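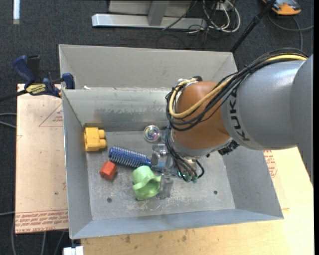 Figure 1. The KUKA arm over the metal bin, with five of our test objects.

Picking Without Peeking Twice: Grasp Planning for a Mixed Bin
Project report, Keabetswe Sithole
Robotics Software Lab, Halville

1. How the project came about

When I signed up for this project in September I thought I would be spending my time on motion planning, which I had enjoyed a great deal in the spring course. My supervisor suggested I first run the existing picking code, called Olwood, for an afternoon and write down every time it annoyed me. I filled two pages, and almost nothing on them had to do with motion. The arm went where it was told. The trouble was in what it was told, and so I ended up working on the piece in between — the part that takes a list of possible grasps and decides which one to try first.

2. What was there before

Olwood takes a depth image, proposes grasps, gives each a score, and sends the best one to the planner. The score only looked at the shape of the surface near the fingertips. That is fine in the open, but close to a wall the top grasp was often one the arm could not reach without putting the wrist through the side of the bin. The planner would refuse, Olwood would take a new depth image, and very often the same grasp came out on top again. I watched it do this 7 times in a row with the yellow block by the left wall, and I will admit I started talking to it.

The clear ball was the other headache. Depth readings on transparent things are patchy, and the old code treated missing depth as empty space.

3. What I changed

I wrote a small module, Stalex, that sits between the scorer and the planner. It keeps the whole ranked list, runs a quick collision check of the wrist and hoses against a simple model of the bin walls, and remembers which grasps were refused so they are not offered again until something in the bin has moved. Holes in the depth image are now marked "unknown" and lower the score a little. The hoses are modeled as one fat cylinder, which is crude but errs on the safe side.

4. Results

I ran 100 picks with the old code and 100 with Stalex switched on, using the same set of objects and shuffling them by hand between runs. With Stalex, 88 of the picks ended with the object out of the bin. I lost part of the log for the old code when the disk filled up (entirely my own fault), so I would rather not quote a number for it. Most of the remaining failures were on the ball, and a few were on the hairbrush, where a grasp on the handle let the head swing.

5. Still to do

The bin walls are typed in by hand, so anyone who shifts the bin has to edit the Visser config file and restart. I would like to fit the walls from the depth image at startup. The fat cylinder also rules out some perfectly good grasps on the right side of the bin, and a second, thinner one for the lower hoses is half written on my branch.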